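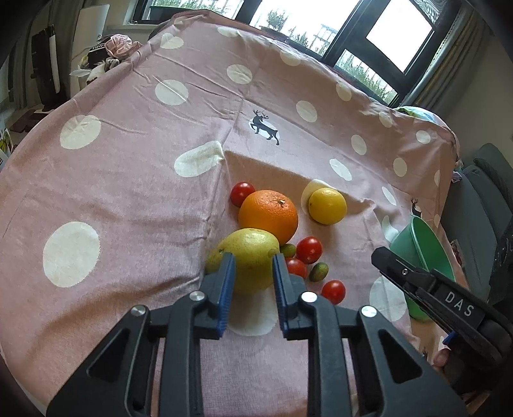

Slept badly and woke before six with the knight problem still in my head. I made coffee and sat with it until eight, so the morning was already gone before it started.

The problem is from the old Nistel collection, number 201. A knight starts in the corner of a board of 13 by 13 squares and must visit every square exactly once, and finish in the square directly next to the start, on the same row. Is it possible? Tane Tapsell sent it to me in June with only the words "you will like this one." I did like it, for maybe two evenings. After that I began to be angry with it.

Today I finally colored the board. I don't know why I waited so long, it is the first thing they teach you. The corner is black, let us say. There are 169 squares, so 85 black and 84 white. A knight changes color with every move, so after 168 moves it is again on black. But the square next to the corner is white. So it is impossible, and the whole proof is three lines. I had filled eleven pages with attempts!

I wrote it out cleanly and sent it to Tane. He answered in a few minutes: "Good. Now take away one white square." I understood only in the shower that this is a bad joke, since then black has 85 and white 83, and there is no tour at all, wherever you want to finish. He does this to me often.

In the afternoon I went through the Ferholm set for the club evening. I want to give them something which is not only chess. The one with the coins is good but everybody knows it. The one about the 53 lockers I like more: the first person opens all of them, the second changes every second one, the third every third one, and so on until person 53. The open ones at the end are the squares, 1, 4, 9, 16, 25, 36, 49. Seven lockers. I think the younger ones can find it if they make a table for the first ten and look at it with patience.

Delić wants a prize for the best solution. I am against it, but I said I will think about it. Last time the prize made two people stop speaking to each other until spring.

Looked again at the retro problem from Akell, where you must say what the last move of Black was. I was sure it was the pawn, a double step, so White can take en passant and it is mate. But why could it not be the king? The king could come from g7, if there was a discovered check before. I must go back through it with a real board and not in my head.

Tomorrow print the sheets, eleven copies. Ask Tane if he still has my book.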